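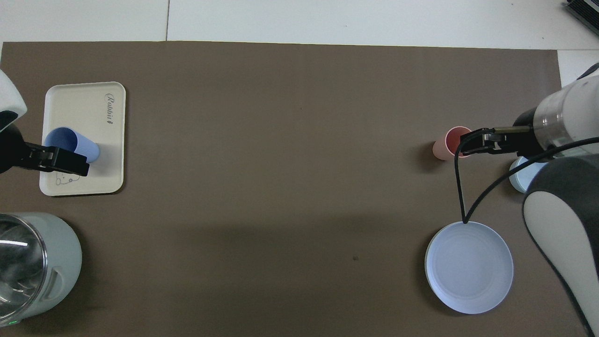
Both arms on the mat, blue cup on the left and pink cup on the right.

13th September

I've spent most of this week on the part of Pritach that decides which arm does what. It used to be one long file with a lot of if statements in it, and each time I added a new object I broke an old one. Now each arm has its own small queue, and a planner sits over the two of them and hands out jobs.

The cups are a good test. An upright cup is easy to deal with: find the rim, come in level, close. A cup on its side is harder, as the planner has to know which end is open before it picks a grasp. With the ribbed blue one the depth points along the side are noisy, so I fit a cylinder to them first and work from that. The fit gets 2000 points at most. I tried 3000 and the grasps were no better, only slower to arrive.

The other change is to the timing. Each arm's controller now gets a fresh target every 50 milliseconds, and if one is late it holds the last pose. Before, it would try to catch up, and I didn't like the look of that near a kettle.

There are 2 things left on the list. The gripper cable isn't in the collision model at all, so the planner will happily route an arm straight through it. I may just add a fat box round the wrist – ugly, but quick to write. The log viewer also still mixes up left and right when you play a run backwards. I've known about that one since June.

The code is on the Dornton branch if you want to read it. The main branch is still the old version.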